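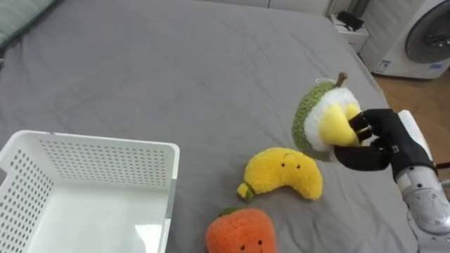

Nele says the second verse drags and we should take it up a notch before anyone commits to a tempo. Fine. Tried it at 10 am, capo 2, then no capo. Better without.

August, song notebook cont.

Curnari set — still 6 songs, want the waltz in. Wiesława's translation of the refrain doesnt scan, one syllable over in line three. Asked her for a shorter word for "harbor". She sent two, both sad.

Rough take of the waltz on the Terkard, left channel hissing again. Swapped cable, same hiss. Prob the input. Counter on 319 when the good chorus starts, use that one.

Bridge: drop the minor chord, hold the bass note. Nele to sing low part, not me.

To do — new strings, lyric sheet in both langauges, ring Filton re piano tuning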